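Notes from the Ernden open day, August. Typed on the train back so forgive the state of it.

Got there at 9:40, doors were supposed to be 9:30, still a line. Badge, lanyard, a tote bag with a pen in it. Parking is a joke, take the shuttle from the station if you go next year. The building used to be a furniture warehouse and the main hall is still basically that – high roof, terrible echo, every talk sounds like a train announcement.

Three outfits sharing the floor. Plunamen had the big corner, Bélanger was along the back wall, Brusta had a row of tables near the coffee. I'd come for Bélanger mostly. Should have gone to Brusta first.

**Bélanger**

Warehouse picking. Fast, polished, very loud. A mixed tote goes in one end, sorted bags come out the other. The guy running it kept saying "lights out" and then walking over to free a stuck bag. Saw him do it twice in the time I stood there. Fair enough, show floors are dusty and the bags were the thin crinkly kind. He was straight about it when I asked, said thin bags are the worst thing they handle. Wouldn't talk price. Wouldn't talk about maintenence either except to say there's a plan for that.

**Plunamen**

Mobile bases, the kind that follow you down a hallway with a cart on top. Nice and quiet. Had it follow me to the restroom door and back, which got a laugh. Turns slowly. If two people cross in front it just stops and thinks, and you stand there feeling rude. The brochure says 200 pounds of load. They had it carrying a potted fig tree. I took the brochure, Dad will want it for the nursery.

Lunch was sandwiches, gone by 12:15. Go early.

**Brusta**

OK this was the good part. Small team, all of them tired, all happy to talk. They do household chores on tabletops. Clearing up after a meal or a snack, dishes to the rack, trash to the trash. Doesn't sound like much after a wall of conveyor belts, and the crowd was thinner, but I stayed over an hour.

Brittany MacPherson ran the session I sat in on. She works on the training side. A person does the chore by steering the arms, it gets recorded, they do it again with everything moved a little, and again, and again. They have 2,965 of these so far and she wanted 3,000 before the weekend. There was a whiteboard with the number on it and somebody had drawn a cake next to the 3,000.

I asked what's hard. I figured cups. She said cups are OK, a cup has a rim and you can grab a rim. Flat things are worse. A plate lying flat gives you nothing to get under, chopsticks roll, and anything crumbly is a nightmare becuase there's no one place to grab it. 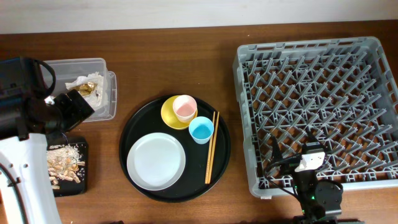 Paper is the other one. A crumpled napkin is a new shape every time and it squashes when you touch it, so whatever the gripper learned last time is only half useful. She said they spent most of the spring on napkins. Most of the spring! I wrote that down and underlined it.

Also asked why two arms. Her answer was that people hardly ever clear a table with one hand, and when they tried it with a single arm everything took forever. Makes sense. The arms have to stay out of each other's way though, and that's its own headache. Visitors could try the steering for a couple minutes each. There were 23 names on the sign-up sheet by the time I found it, so no go for me. Guy ahead of me in the coffee line had done it and said it was like eating soup with oven mitts on.

Some odds and ends:

- Afternoon talk on safety rules moved to the small room, no sign anywhere, missed the first half
- Brusta wants households to try a setup next year, put my email down
- Coffee was free until 2 and then suddenly it wasn't
- Bring earplugs if you plan to stand near Bélanger
- Slides are supposed to go out Monday, will forward

Left at 4. Would go again, Brusta first, Plunamen if there's time.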